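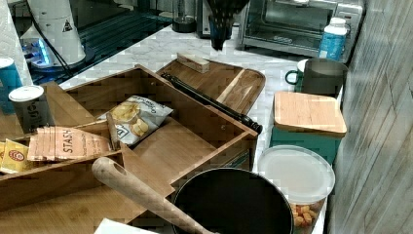

Break room snacks: flat monthly fee or pay per item?

Posted in: Small Office Management

deskplant_60
We're a 16 person office and up to now the company has paid for coffee and tea, and that's it. Snacks came from whoever felt like bringing them. Management now wants something more organized but will only put in $60 a month. The rest has to come from staff. Two options on the table: everyone pays a flat fee each month, or we put out a box and people pay for what they take. Which one holds up over a year?

tallow
Flat fee. We did the honor box for most of a year and it was short every single month. Never by a lot, but somebody has to cover it, and that somebody was me.

Kasum_fan
Disagree. Flat fee means the people who eat nothing pay for the people who eat four bags a day. We had two people opt out in the first month and then they were treated like thieves if they touched a cracker. Pay per item is fair.

tallow
Fair on paper. Our shortage hit $33 one month. Who pays that under your system?

Kasum_fan
You mark the items up a little to cover it. We charge 75 cents for things that cost us 50. Ours ran a small surplus and we bought a better kettle with it.

ledgerline
What are you buying and where? That matters more than how you collect. If you use an office delivery service you're paying close to vending machine prices before you start. We were with Otia and the invoice for one quarter was $251 for a headcount smaller than yours. We dropped them and one of us does a warehouse club run every other week.

deskplant_60
We got a quote from Otia and one from Wovard. Wovard was cheaper but you can't pick the items, they send an assortment. The club run is possible. I'd be the one doing it.

northstairs
We had the Wovard assortment. Half of it was fruit leather and it sat there until it expired. Pick your own.
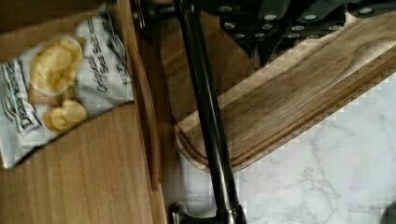
ledgerline
Small bags are where the money goes. Price them by the ounce against one large bag and the difference is hard to ignore. I tried switching us to large bags with clips and bowls, and people complained about hands in the bowl, so we went back to single bags. If you do the same, stick to a few plain flavors. "Original Sea Salt" chips and the like will move, and you can drop the odd flavors that two people asked for and then didn't eat. Same with tea — one black, one mint, one herbal without caffeine.

Kasum_fan
No on the tea. Tea costs almost nothing per cup and people are very particular about it. Let them have six kinds if they want.

northstairs
Agree on the tea. It's the one thing in our kitchen that has never caused an argument.

tallow
Back to the question. If you go with the flat fee, collect it quarterly. Monthly means you're chasing people twelve times a year. And take opt-outs in writing.

deskplant_60
Is anyone doing a mix? I'm thinking coffee, tea and one basic snack come out of the company money, and anything beyond that is pay per item.

ledgerline
That's what we do now. The free stuff is on the counter and the paid stuff is in the cabinet with a price list taped inside the door. It has been fine. Update the price list when you shop or people will pay last year's price forever.

tallow
I still think you'll be short on the cabinet.

deskplant_60
Could be. I'm going to propose the mix and run it through September, then look at the numbers. I'll post them in this thread.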